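Skisis opened its doors for an afternoon in June, and I went along because my brother-in-law couldn't use his ticket and I'd been curious for ages. If you haven't come across them, they teach robot arms to do kitchen jobs by having people steer the arms first, over and over, mostly in a simulated kitchen. So the big attraction was a row of desks where you could have a go yourself. I was in the queue before I'd even found the coffee!

Our group was 13 people, and we were handed to Kazuhiro Honda, who has the patience of a saint. He gave us the short version standing up. You hold a handle, the arm on the screen follows your hand, and you squeeze a trigger to close the fingers. Everything gets recorded: your good tries, your bad tries, the bit where you sneeze. Later on they sort the recordings and train on the ones they like. The collection we were adding to had 796 tries in it that morning (it was up on a whiteboard, and somebody kept rubbing out the 6 with their sleeve).

You also get the view from the hand itself, in a second window. I found that one really hard to read at first. Everything is so close that you lose all idea of where you are in the room.

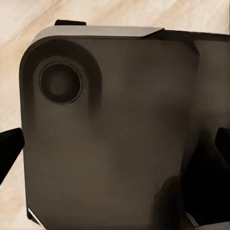
Kazuhiro's advice was to use the close view only for the last little bit, when the fingers are about to touch something, and to do all the traveling on the wide view. I ignored this completely on my first go and spent a good minute lost. On the second I listened, and what a difference. My shoulders came down from my ears too.

The job for our group was a basket on a kitchen counter: get hold of it, lift it, carry it, put it down nicely. It sounds like nothing. Then you try it with a trigger and no feeling in your fingertips at all, and you start to respect every waiter you've ever met. I kept coming in too high, or too fast, or with my wrist turned some way no wrist should go.

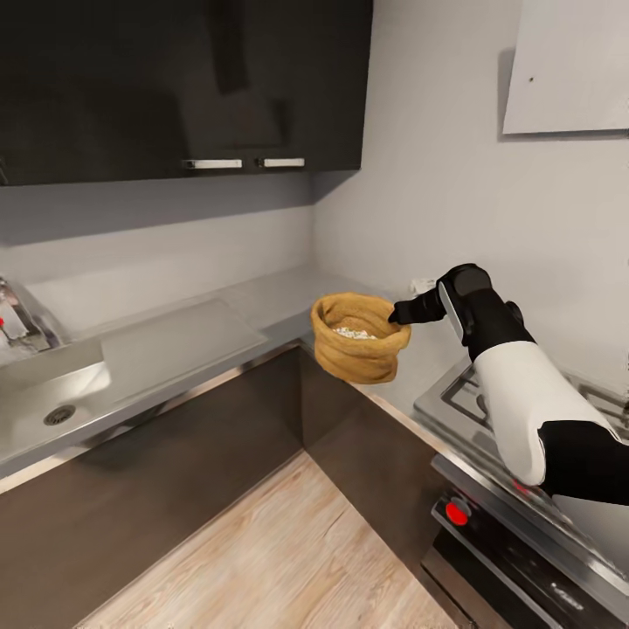

The basket up off the counter, with the gripper at its rim.

We had roughly 50 minutes at the desks, shared between us, and it flew by. The Pridusby handles (that's the make they use) are lighter than I expected, and left-handers like me can swap them over, which was a nice surprise. The Vastik software was less friendly. Twice it asked me to confirm something I hadn't understood, and I just said yes and hoped.

What I liked best was hearing why they want ordinary visitors on the handles at all. Their own people have become very smooth and all go at the basket much the same way, Kazuhiro said, and the training does better with some variety in it. I can certainly supply variety.

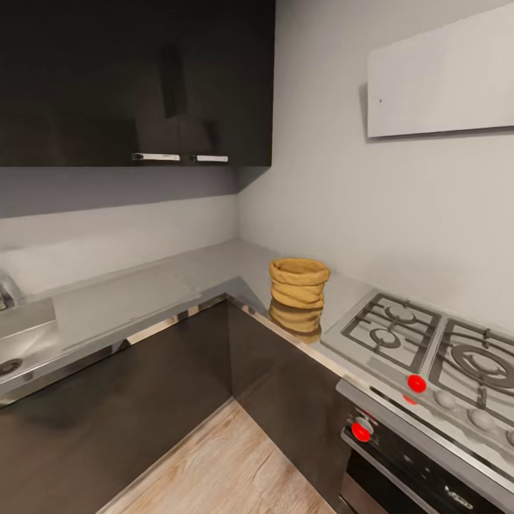 Tadhg Kinsella wrote to me after I'd sent this around, and he doesn't quite buy that last part. He was in the later group, and he says variety is fine as long as the person gets the job done in the end, but a pile of hesitant tries can teach the arm to hesitate as well. He'd have given every visitor a practice round with the recording switched off. Fair enough, I'd have taken one.

Tea was in the Mac Suibhne room at the back, with very good scones. Bring a sweater if you go, the air conditioning is fierce, and get there early for the desks, as the line was out to the stairs by three.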